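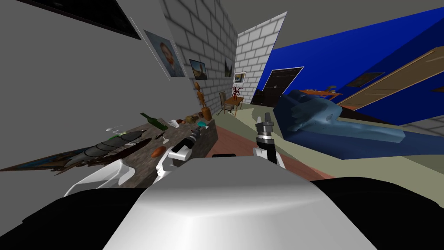

Counter clearing, simulated. View over the top of the robot's own body, with a fish at the near end of the counter and a dark green bottle on its side farther along.

Kitchen Counter Gallery: Can It Tidy Up Yet?
Posted October 13, 2020

The short answer for household chores is "some of them, slowly." This gallery page goes with the counter-clearing trials we ran in the Bolunside apartment, a simulated home with an open living area. The robot model has two arms and is controlled by the Nasel planner. It is given a cluttered counter and told to put everything where it belongs. It gets no list of objects beforehand.

We ran 3379 episodes. In 2826 of them the robot picked up at least one object and set it down again without dropping it. That is a low bar. A full clear, with every object in its assigned place and nothing knocked to the floor, was reached in 39.

Notes on the view at the top of the page

Gripper: two silver fingers, open and pointing up. A two-finger gripper does well on bread rolls, bowls and most things with parallel sides. It does poorly on anything flat against the stone.

Fish: the largest item on the counter by a wide margin. Long objects are a planning problem before they are a lifting problem. A grasp near the middle keeps the load balanced but leaves both ends free to sweep the counter. Nasel now treats the whole swept area as occupied, and this cut collisions at the cost of longer paths.

Bottle: lying down, it can roll if a finger touches it off center. Glass is also hard for the depth sensor in our model, which we gave realistic noise. Most failed bottle grasps closed too early.

Bowls: grouped with brown food items deeper along the counter. Grouping matters more than distance. A bowl standing alone is close to a solved case. In a group, the planner has to choose what to move first, and it often chooses badly.

Mannequin: a wooden artist's figure on a base, at the far end. It was added in August as an object with no obvious home. The planner asks for a destination in such cases and waits, and a run with no answer is logged as incomplete.

Furniture: the blue sofa and the side table with the potted plant are fixed obstacles in these trials. The base route from the counter to the door passes over wooden floor. Carpet is modeled with higher rolling resistance, and we have not tuned for it.

What we would trust it with

Moving dry goods from one end of a counter to the other, unattended, yes. Anything with a blade, no. Wet dishes are outside the simulator's range, as it does not model water at all.

Shop-floor work is further along, mainly on account of the fixtures. The Hutchins bench task uses the same arms and planner with parts presented in trays, and 2 part types cover the whole job. A kitchen counter has no trays. Transfer to hardware is planned at the Jusside lab, starting with bowls only.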